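# Skeker Pour: bimanual drink dispensing

Lieselotte Ostermann, Nov 25, 2024

We finally have a release we're happy to share! Skeker Pour holds 3,773 episodes of a two-handed robot filling glasses at tap dispensers, recorded from the head camera with joint angles for both hands. Pouring is a lovely problem: clear glass, shiny metal, and a liquid level you have to read through the side of the cup.

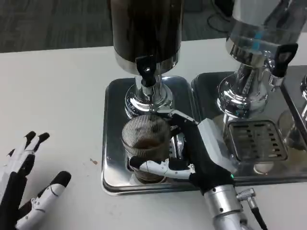

Our policy predicts the fill level first and the hand motion second, and that ordering made a bigger difference than any change we tried to the network. It trains on as few as 1,000 episodes (we were surprised too). The next 20 control steps are predicted at once, then blended with the previous guess.

## Known gaps

- Ribbed glasses make level labels noisy. Treat them as soft targets.
- Failed grasps are kept and flagged `grasp_ok = 0`.
- Force readings are missing from the January sessions.

Please send us your results, especially the odd ones!

Related items
Lunus: fill-level labeling tool
Saavedra hand retargeting
Brindcombe tabletop grasps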